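Checklist da mesa de arrumação, com os meus comentários
Espaço Lanow, bancada dos cestos, ronda de outubro

Já me pediram duas vezes para passar isto a limpo, portanto aqui vai, com os apartes todos (quem só quiser os resultados lê as primeiras palavras de cada ponto e segue a vida!). A folha é o modelo antigo da Hestham, o de 9 pontos, que eu prefiro ao novo porque cabe numa página.

1. Chão e passagens: CONFORME
Dei a volta completa à mesa, pelos dois lados, sem tropeçar em nada. As fitas pretas no chão de betão continuam a ser a nossa referência para alinhar as coisas, por isso, por favor, não as levantem quando andarem a limpar.

2. Tampo: CONFORME, COM OBSERVAÇÃO
Passei a mão por tudo à procura de farpas e arestas. Nada que arranhe. Há umas marcas ténues que só se notam com a luz de cima a bater, e uma fenda fininha do lado direito que quero voltar a ver na próxima ronda. Não encham de cola, já sei que alguém vai ter essa ideia.

3. Cabos: A ACOMPANHAR
Os dos lados fazem voltas e ficam pendurados junto às calhas. Quem for buscar alguma coisa à mesa que não enfie o braço por ali. Pedi abraçadeiras à Bratu, referência 195, ainda sem resposta.

4. Objetos soltos no tampo: A CORRIGIR

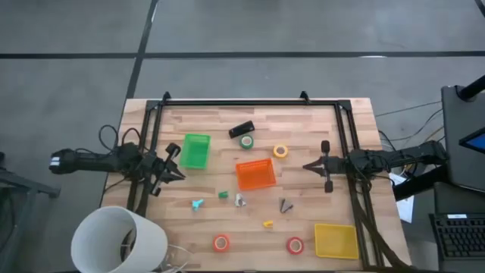 O meu problema é sempre o mesmo, os rolos de fita. O verde e o amarelo têm de acabar dentro de um cesto no fim do turno, porque um rolo no chão é meio caminho para uma queda (falo por experiência, e o joelho também). O mesmo vale para as peças pequenas, que se perdem num instante.

5. Cestos: CONFORME
Temos o verde e o laranja, os dois de plástico. Apertei os lados, virei-os ao contrário, procurei ranhuras partidas e rebarbas: nada. Gosto muito destes cestos com aberturas, vê-se logo o que lá ficou esquecido! Lavar só com água e sabão, e esperar que sequem bem antes de voltarem à mesa.

6. Posição dos cestos: CONFORME
Podem ficar lado a lado ou mais afastados, conforme a tarefa, desde que assentem por inteiro no tampo. Com a borda de fora, mesmo que seja só um dedo, é não conforme.
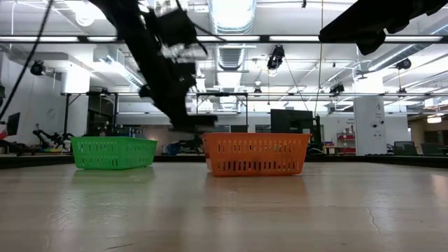 Ponto 6: cesto verde à esquerda, cesto laranja à direita, ambos assentes no tampo.

7. Iluminação: CONFORME
Luz não falta. O reflexo no tampo incomoda-me um bocadinho ao fim da tarde, mas isso é capaz de ser dos meus óculos.

8. Carga dos cestos: CONFORME
Pesei os dois com o material do costume e nenhum chegou ao limite da folha. O registo fica na pasta Wurkuvent, entrada 1871.

9. Limpeza: A REPETIR
Pano húmido, depois pano seco, sempre por esta ordem. Demora pouco mais de cinco minutos e ninguém morre disso.

Pendentes: abraçadeiras (ponto 3), rolos arrumados (ponto 4), fenda a rever (ponto 2). Se mexerem em alguma destas coisas antes de mim, escrevam na margem da folha, a lápis.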